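About Nindgate

Nindgate is a law office that handles commercial leases, supply contracts and disputes between business partners. Nesrin Ertürk opened the practice after leaving the legal department of Pearce, where she drafted equipment leases and managed outside counsel. Ekrem Çınar joined as the second partner and is responsible for court filings and arbitration.

Most clients are owner-run companies with fewer than 40 employees. The office has closed 1,347 matters to date. Contract review is billed at a fixed fee, set in writing before work begins. Disputes are billed by the hour, with a statement sent at the end of each month.

Marwa Farouk is the associate for lease matters. She reviews renewal terms, repair clauses and notice periods, and prepares a written summary for the client. Ayten Ekinci manages intake and checks each new inquiry for conflicts of interest. 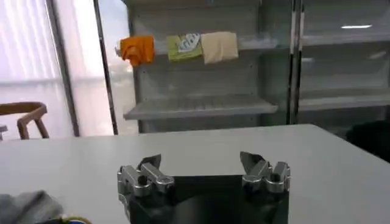 New clients complete an intake form and provide copies of all signed agreements, including amendments. A file is opened once the engagement letter has been signed by both sides. Original documents are returned when the matter closes; copies are kept under the terms of the letter.

Sending an inquiry does not create an attorney-client relationship.

Page last revised 2019-11-23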